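Charger Sorting in a Shared Study Room: A Project Report

Group 16, Household Systems course, final report

1. Background

Our project looked at how people use and lose phone chargers in shared rooms. The study room on our floor, which everyone calls Ukeck after the old sign on the door, has few wall outlets, and most people end up plugging into a power strip. Chargers get left behind, cords get tangled, and after a few weeks it is hard to tell which cord goes with which plug. We wanted to find out if a simple color system would help.

The power strip and the colored plug adapters:

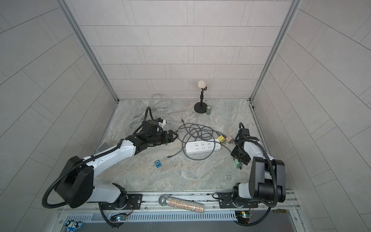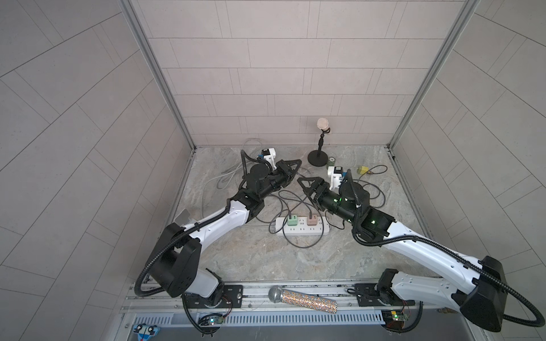
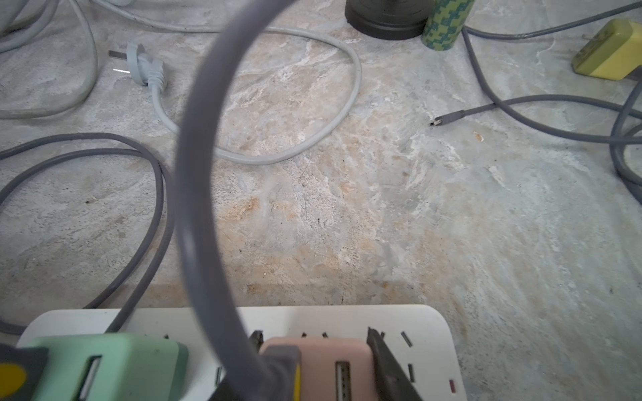 2. The problem

Before we changed anything, we handed out a short survey to students who used the room during the fall term. We got 138 completed forms. The most common complaint was that the cords were tangled. The second was that people unplugged a charger that was in use when they meant to unplug their own. A smaller group wrote that they had given up and charged their phones in the hallway.

We also read through the message board for the building going back two years. There were a lot of posts about missing chargers, many of them for plain white plugs with no name on them. White plugs look alike, and a person in a hurry takes the nearest one.

3. Method

We set out a shared set of chargers in different colors. Each color was meant for one seat at the long table, and a sheet on the wall showed which was which. The sheet also asked people to leave the charger in the strip and take only their phone with them.

The trial ran in two parts. In the first part, the chargers were put out with no rule about cord length or how to store them. In the second part, we asked users to wind the cord and close it with a strap before they left. The straps came from a craft kit called Plollari that one of us already had. They are soft and can be opened with one hand.

At the end of each evening we wrote down three things: which chargers were in the strip, which were out of it, and how long it took one person to get all the cords apart. We used a kitchen timer for this and rounded to the nearest second. The same person did the untangling each time, so that the times could be compared.

4. Results

In the first part, the longest untangling took 516 seconds. That was an evening in November right before midterms, when the room was full until closing. A loop had gone twice around the strip and through itself, and the person doing the work had to unplug everything and start over. Other evenings were much shorter, but there was always some sorting to do.

In the second part, the times dropped. The shortest was 16 seconds. The straps were used on most evenings, though usually not on every cord. Some people wound the cord but left the strap on the table. We counted those as not strapped.

The colors worked better than we expected. Nobody reported that their charger had been pulled out by mistake during the second part, and only a few did in the first. People began to use the colors as names for the seats — "I'm at yellow" — and this was something we had not planned for.

One thing did not work. The adapters are wide, and when two of them sit close together on a strip, a third one can be hard to fit between them. Several users moved a neighbor's charger over to make room, and the cords crossed again. Leaving a gap between adapters fixed this, but it also meant fewer people could charge at once.

5. Cost

We kept the cost low. Our budget was set by the Rautiainen fund, which pays for small student projects in our department. Most of it went to the adapters and cords. The wall sheet was printed for free in the library.

6. Limits of the study

We only tested one room, and the people in it knew a project was going on. Some of them may have been neater than usual. We also did not test longer cords, which might tangle more. A flat cord would be worth trying.

7. Next steps

If another group takes this over, we suggest a strip with more space between the sockets and a hook for each cord at the side of the table. The survey form and the evening logs are in the course folder under the project name Piston. The remaining straps are in the same drawer as the timer.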